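Cesari Handling Systems, Service Department
August, 14:00
Posted by Hélène Lemieux, Service Communications

We use cookies to remember your settings. By continuing to read this page you accept their use. Manage preferences

1/ Our service team is carrying out the yearly maintenance of the handling robot at the Rimholm works. Over the course of the afternoon we will set out how the wrist and gripper are looked after. Operators of the same cell at Eltby may wish to follow.

2/ The cell was stopped and locked off before any guard was opened. Niilo Karppinen holds the key for the duration of the work. Please do not ask the control room to release it early.

3/ The rubber bellows is inspected first. Each fold is opened by hand and checked for splits, with particular attention to the grooves, where dust collects. Wipe with a damp cloth only. Solvent hardens the rubber and must not be used.

4/ The bellows on this machine has been in service for 197 days. Our rule is to replace it at the first visible crack, whatever its age.
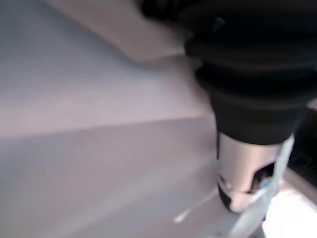
5/ With the guards closed again, the arm is brought down in manual mode at 7 per cent speed. The last part of the approach is made in single steps. Stop short of the surface, note the position and compare it with the figure recorded at the previous service.

6/ Should the two figures differ, do not correct the program. Check first that the gripper is seated squarely on its collar and that the collar screws are tight. Vicente Garrido found a loose screw at Eltby last year after the program had already been altered twice.

7/ The arm is then run through 100 cycles without a load. Wendelin Kälin will remain at the panel throughout and will enter any stop in the Brunner logbook, including those which clear by themselves.

8/ Spare bellows may be ordered through Beat Frei in the parts office. Kindly quote the machine number from the base plate, as the number on the arm refers to the arm alone.

9/ The cell will be handed back to the Rimholm shift leader once the logbook has been signed. Questions concerning the Eltby service should be sent to the department in writing.

Print this page
E-mail this page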